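Tritport and District Military Heritage Group
Minutes of the January general meeting

Held in the meeting room, Tritport Memorial Hall. Meeting opened 7.05 pm.

Present
The president, secretary, treasurer, archivist, newsletter editor and members as per the attendance sheet. Apologies as listed in the book.

Minutes of the previous meeting
Taken as read. One correction under item 6: the battalion transport section was at Gosham camp for the winter, and did not move to Masivbridge until spring. Accepted as corrected.

Business arising
The secretary wrote to the Masivbridge RSL sub-branch regarding access to its framed enlistment lists. A reply was received before Christmas. The sub-branch is happy for us to copy the lists on site but does not want them taken off the wall. The archivist will arrange a time.

The question of the spelling on the Gosham cenotaph (Khattack or Khattak) was carried over from last meeting. See item 3 below.

Correspondence in
Letter from a family in Queensland asking whether we hold anything on a driver in the light horse who gave his place of birth as Tritport. Nothing under that name on the nominal roll. Archivist to check the railway employment index, as he was listed as a fettler.
Email from the Masivbridge library asking for a display to run from late March until after Anzac Day. Two cabinets are on offer, both lockable.
Email asking if we value medals. Secretary replied that we do not.
Renewal notice for the post office box.

Correspondence out
Thank-you letter to the donor of the field service postcards.
Letter to council about the leaning honour board at the old Gosham school.

Treasurer's report
Opening balance, receipts and payments were tabled. The main payment was $201 for archival sleeves and boxes. The post office box is due next month. Moved and seconded that the report be accepted and accounts paid. Carried.

Item 1. Nominal roll
The district roll for the First World War now has 700 names entered, including those who enlisted elsewhere but were born or schooled here. Service numbers have been checked against the embarkation rolls for all but the last batch. Those who enlisted under another name are cross-referenced both ways. There was discussion on whether to include men rejected at the depot. Several members felt they belong on the roll, and the archivist pointed out that the depot papers are patchy and we would only ever have a part list. Agreed to keep them in a separate file for now.

Members are reminded to put the source in the last column. Entries with no source will be returned to whoever sent them in.

Item 2. Postcards
The field service postcards have been sleeved and numbered. Most are the printed kind with lines crossed out, and give little beyond a date and a signature. One from a hospital in Egypt names a ward mate from Gosham who was not previously on our roll. He has been added, with a query against the unit. The donor has agreed to copies being put on the website but wants the family address covered.

Item 3. Khattak medal and papers
The family has lent the archivist the British War Medal, the paybook and a discharge certificate. The name is spelt Khattak on the medal rim and in the paybook. The certificate has an extra letter, the same as the cenotaph. The attestation paper has been ordered, and the signature on that should settle what he used himself. The secretary will hold off writing to council about the cenotaph until it arrives. The family would like the papers back by Easter.

It was asked whether this is the same man as the camel driver in the Masivbridge newspaper of the time. The ages are well apart and the archivist thinks they were possibly uncle and nephew. Not to be printed in the newsletter as fact.

Item 4. Library display
Agreed to accept the library's offer. First cabinet to cover the home front and the comforts fund, second cabinet to cover letters and postcards. Copies only, no originals. Captions to be kept under 12 lines and sent to the newsletter editor by the end of February. The large map of the training camp will not fit and will stay in the hall.

Item 5. Website
The enquiry form has been sending messages to an old address. This has been fixed, and roughly a dozen enquiries were found waiting. They have been shared out among members with the relevant local knowledge. Anyone who wrote to us through the site between winter and Christmas and had no answer is welcome to write again.

Item 6. Cemetery walk
The Gosham cemetery walk will go ahead in April if the lower track is open. Numbers limited by parking. Sturdy shoes and a hat. Members with notes on the row behind the Methodist section, please pass them to the secretary, as last year's talk was thin there.

General business
The hall has put up the hire charge for evening meetings. Agreed to stay where we are until the annual meeting and look at it then.
A member has a run of battalion association newsletters to give away, incomplete. See the archivist.
Supper roster needs two names for February.

Next meeting: February, same room, 7 pm. Talk on reading casualty forms.

Meeting closed 8.50 pm.
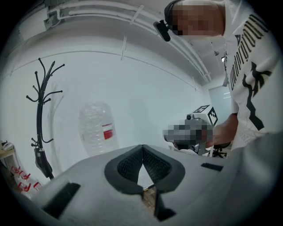 Black finger pads on the light grey gripper, from underneath.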